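Custbridge repair service extends opening hours from February

Custbridge, February. Divska, the household repair and reuse service, is to open its Custbridge workshop for longer each day and add a second drop-off point at Brostcombe library. Items can be handed in at Custbridge until 6.30pm and at Brostcombe until 4pm.

The service took in 645 items last year, of which 570 were repaired and returned to their owners. The remainder were stripped for parts or sent for recycling. Small electrical goods and games equipment made up the largest share, followed by clothing and bags.
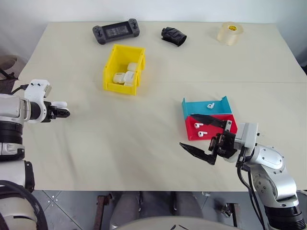
A handheld game controller and other small items on a table.

Residents may bring up to four items per visit. Each is logged and given a ticket, and the owner is told the likely cost before any work begins. Mains appliances are tested for electrical safety before they are returned. Divska does not accept microwaves, petrol tools or anything containing a damaged battery.

Wondimu Yimer, workshop manager at Divska, said: "People have been asking us for later hours for a long time, mainly those who work outside the town. Brostcombe will also save a lot of them the bus fare."

Spare parts for both sites will be supplied by Gidey under a 2-year agreement. The charge for an initial inspection is unchanged.

Media enquiries: Divska press desk, Custbridge.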